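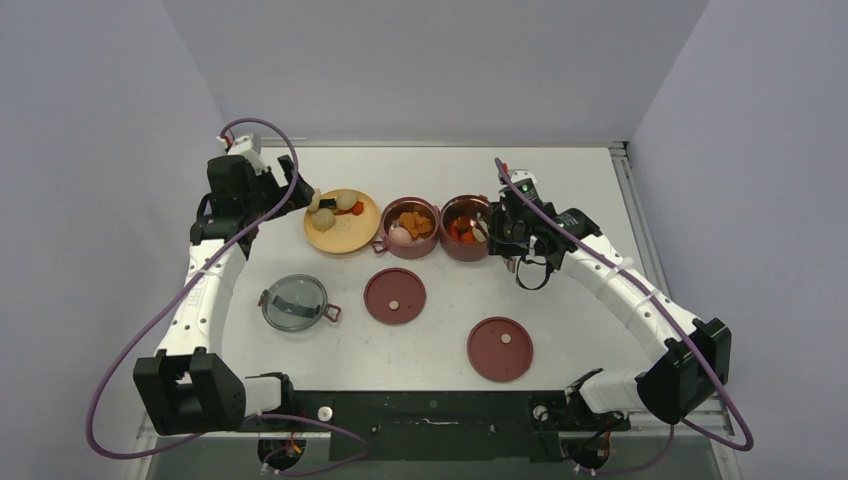 How do you choose a hand for a robot?

Your hand can do a lot of jobs. It can pick up a grape, turn a tap and carry a schoolbag. Most robot hands are simpler. People who work with robots call them grippers, and choosing the right one takes a lot of testing.

At the Flostari workshop in Honport, Najwa Zein and Randa Smadi test grippers on kitchen jobs. Their robot has two arms. Each arm has joints that bend and turn, a bit like your elbow and wrist, with a black gripper at the end. The arms share one white table.

Why kitchen jobs?

Kitchens are hard for robots. A plate is flat and has a low rim, so there is not much to hold. A pot has tall sides, and the gripper has to get over them without bumping. Pieces of food come in all sorts of shapes. Glass lids are tricky too, because a camera can look straight through them.

What gets compared?

The team is comparing two kinds of fingers. One kind is stiff. Stiff fingers are good at holding a thin edge, such as the rim of a plate. The other kind has a soft rubber tip that squashes a little when it touches something. Soft tips are kinder to food, but they can slip on a shiny pot.

Each kind of finger does the same jobs:
Pick up a piece of food from the yellow plate.
Put it in a pot.
Lift a lid by its knob or handle.
Put the lid on the pot.

Everything has to start in the same place each time. If one gripper had an easier start than the other, it would not be a fair test. You may have done the same thing in science at school.

What are the purple cables for?

A robot arm needs power, and it needs messages telling it when to move. Cables carry both. The purple ones hang in big loops so the arms have room to stretch and turn. A tight cable could pull on the arm and spoil the test.

Who wins?

The team has done 786 tries so far and wants to reach 3000. Stiff fingers are ahead on lids. Soft tips are ahead on food. "We might end up with one of each," says Randa.

Try it yourself

Put some pasta shapes on a plate and set a bowl beside it. Move 26 pieces with kitchen tongs, then do it again with two spoons. Get someone to time you. Which tool was faster, and which one dropped more?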